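An afternoon at the Reinholz frame works, Stodham

The Reinholz works is a 12-minute walk from Stodham station, past the bus depot and over the canal. There is a sign on the road, but it faces the wrong way if you are coming on foot, and I went past the gate once before I saw it. Visits run in July only, in the afternoon, and have to be booked by phone. Our group had people from two local history societies and a few who had come on their own, as I had.

Frauke Lindemann met us in the yard. She has been at the works for most of her adult life, first in the gilding room and now in charge of the timber store, and she led the whole tour herself. She started with the building. It was put up as a grain warehouse and still has the hoist doors on the upper floors. Reinholz took it over 60 years ago, when the firm outgrew a shop on Garnska Street. The ground floor was too damp for wood, so everything was carried upstairs, and the company has worked from the top down ever since. Timber goes in at the top and finished frames come out at the bottom.

We climbed to the timber store first. Boards are stacked with thin sticks between them and left alone until they stop moving. Each stack has a paper tag with the date it came in and the name of the sawmill. Lindemann pulled out an offcut of lime and one of ash and let us handle them. Lime is what they like for carved work. Ash is harder on the cutters, and customers ask for it more than they used to. The smell up there is very strong, and one of our party had to go back down for air.

The molding shop is one floor below. The machine that cuts the profiles was running when we came in and the talk had to wait until it stopped. On the wall behind it hang the old cutter patterns, with numbers painted on them in white. Some of the profiles have names as well. The one they sell most of is called the Drollavo, after a village where the founder spent his summers. It has a shallow curve and a narrow flat next to the glass, and I would not have picked it out as anything special.

Corners came next. A frame is cut at 45 degrees, glued, and joined from behind, and the joint is then left overnight. Lindemann said most returned frames come back because of the corners, and most of those because they hung over a radiator. She keeps a few of the bad ones on a shelf to show apprentices. You can see daylight through one of them.

From there we went on to small frames and backs.
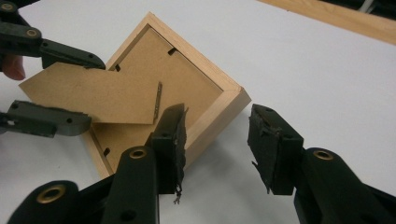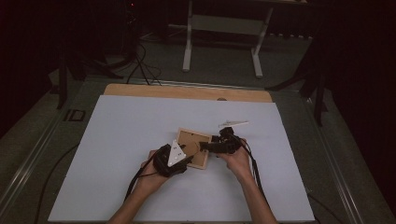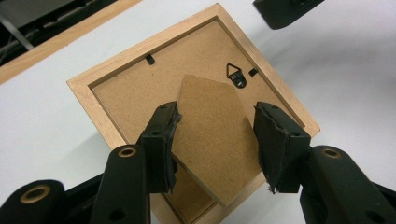
Small square frames in pale wood, with their brown backs in place.

I had not given much thought to the back of a frame before. Lindemann spent longer on it than on anything else. The back has to keep dust out and still come off when the owner wants to change the picture, and people tend to force it with a kitchen knife. Her advice was to lift the tabs one at a time with something blunt, and to stop bending them once they start to feel soft. She also said to hang anything heavy from two points.

The gilding room is kept shut because of drafts, so we looked in through a window in the door. Two people were at work and neither looked up. The leaf comes in small books with tissue between the sheets. I would have liked more time here, but the corridor is narrow and the group behind me wanted their turn.

The tour ends in the packing hall, where there is a counter selling seconds. Prices are fair. I bought a plain ash frame with a knot in one side, and 4 feet of leftover molding that was awkward to get home on the train. Coffee is available from a machine, coins only.

Some practical notes. The stairs are steep and there is no passenger elevator. Wear closed shoes - they do turn people away in sandals. Photos are fine everywhere except the gilding room. Parking in the yard is for staff, but there is a public lot on the other side of the canal. The tour took 2 hours with questions, and the counter stays open until 5 p.m.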